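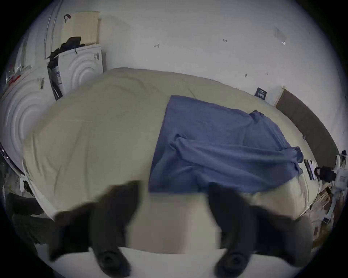
Re: Folding on the bed: order of work, and the duvet question

From: Hiu-tung Lui
To: laundry and linen list
Sent: Friday, 21:17

Replying to the message on folding surfaces. I have left the relevant parts quoted and answered under each. Where I have no figures I have said so.

> I have been told a bed is a poor place to fold because the duvet
> gives way under the cloth and the creases from the cover come
> through. I have no table big enough for anything wider than a
> pillowcase. Is there a way of doing it on the bed that does not
> mean stripping the duvet off every time?

There is, and I do it every week. In the picture the duvet is the light beige one, left on, with a blue cloth laid over the right half. The duvet has soft wrinkles in it and a few faint creases across the top. That level of wrinkling does not matter for everyday cotton. A ridge does matter, for example where the filling has bunched along a seam, and you will feel it with the flat of your hand before you see it.

Order of work:

1. Pull the duvet towards the foot from both corners, then sweep it once with the forearm from the headboard end down. Do not pat it. Patting moves the filling into lumps.

2. Put the first piece on one half of the bed and keep the other half clear for finished work. I use the half nearest the headboard light for folding. Left-handed members may want to swap.

3. Square one corner before touching the rest. With the blue piece the upper left corner is squared off and the right side is still in loose folds. Work from the squared corner outwards, along the top edge first, then down.

4. Deal with the bunched side last. If you pull at it first, the whole piece slides across the duvet cover and you lose the corner you had set.

5. Leave the near edge hanging until the top is flat. The weight of the hanging part gives a slight pull on the cloth. Bring it up only when you are ready to make the first fold.

6. Fold in half lengthways, then in thirds. For a shirt, sleeves go in before the lengthways fold. For a towel, ignore the sleeves and go straight to the thirds.

> Somebody on the list mentioned a folding board. Is it worth
> having one on top of the duvet?

I tried the Clunby board for most of September. It is 106 cm on the long side, so it covers the width of a bath towel with a little to spare. On a mattress it rocks if the duvet is thick. On a thin duvet it is steady enough. My view is that it helps with shirts and makes no difference to towels. The Primero board is shorter and I would not bother with it on a bed.

> How many pieces do you get through before the duvet needs
> straightening again?

I do up to 21 in a session. I straighten the duvet after 12, or earlier if the finished stack starts to lean. The stack is the better guide. Once it tilts, the filling has shifted underneath it and everything you put down after that will be slightly off square.

> Last question. What do you do about the things beside the bed?
> Mine end up on the floor.

Clear them first, and clear them properly. I am a poor example. On my right-hand side there is a black phone on its edge near the corner of the bed, a black strap or cable with a buckle next to it, and lower down a stack of papers and cables on the floor. All of it is within reach of a swinging sleeve. Anything with a buckle should be moved before you start, as a buckle will catch a loop of terry and pull it. I have two towels with pulled loops from exactly that.

The papers are a separate matter. They want a box with a lid. I have a Weltar box on order, the shallow type that goes under the bed frame, and will report on whether it clears the rail. The published height leaves me 17 mm, in theory — I have not yet measured the rail at the middle, where it may sag.

Two points that were not asked but come up often:

Colour transfer. A new dark or mid-blue piece should not be left lying on a pale duvet cover if there is any damp in it. Press a white handkerchief on the inside of the hem for a minute. If it picks up colour, hang the piece again and fold something else.

Padded headboards. If yours is upholstered, as mine is (dark grey), do not stack finished work against it. The cloth at the back of the stack is pressed into a curve and the bottom few pieces come out with a bowed edge. Leave a hand's width.

On the earlier thread about fabric conditioner, I agree with Cheung that it makes towels slide more on a cotton cover. I stopped using it on towels for that reason and have kept it for shirts.

If anyone has tried a flat sheet spread over the duvet as a working surface, please post the weave. Mine was sateen and everything slid off the side.

H. Lui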